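Left gripper lets go of the basket halfway through a tidy run
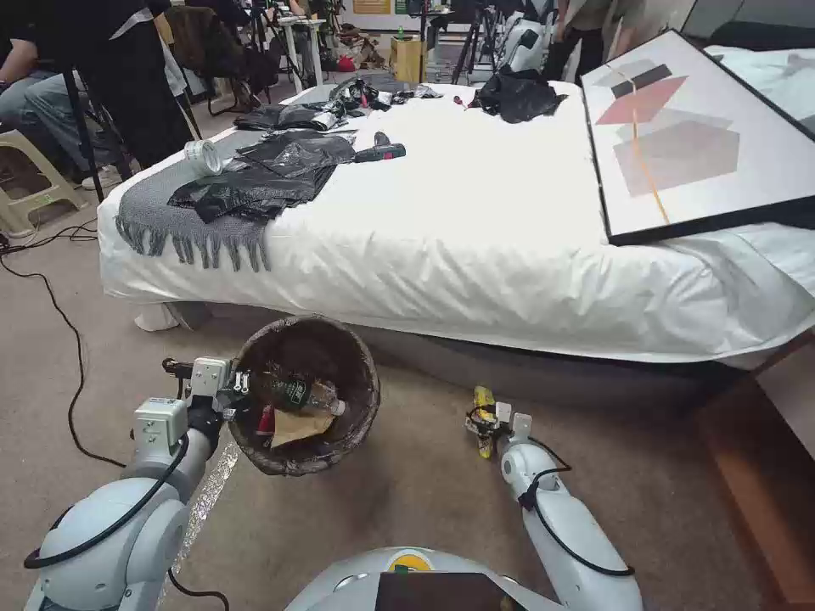 Hi all, hoping someone's seen this. Two-arm unit doing bedroom tidying, left arm holds the waste basket by the rim, right arm picks stuff off the carpet and drops it in. Fine for 38 runs. Now the left gripper just opens. No warning, no stop, basket goes down and the right arm carries on as if its still there. Log gives fault 925 on the left wrist, but only AFTER the drop. Restart clears it for 2 runs then it's back. Grippers are Wevico, controller is Birnier. Woven basket, so not heavy, a bottle and some scrap in it at most. Hand force is on default. Any ideas? Demo in December, bit stuck.
posted by birnier_bench

same here last year. turned the grip force up and it went away. mostly
posted by Drullia

Don't turn the force up yet. You'll crush the rim and the fault will still be there.

Check the cable first. On ours it loops down the outside of the arm and when the arm reaches low and forward the loop pulls tight at the wrist plug. Power dips, gripper resets, and the reset position is open. Would fit with the log being late too, it can't write anything till it's back up.

Power off, arm supported, then reseat the plug and leave more slack at the elbow. Move the arm by hand to its lowest reach and look at the plug while you do it. Ours failed at run 1,185 so a good run count means nothing.

Seperate thing and more important: right arm should not carry on after the left drops out. Set a wrist fault on either side to stop both. Until thats done keep people out of reach and someone on the stop button.
posted by Pillai workshop

Plug was half out. Reseated, testing now. Stop-both setting was off, have switched it on, thanks
posted by birnier_bench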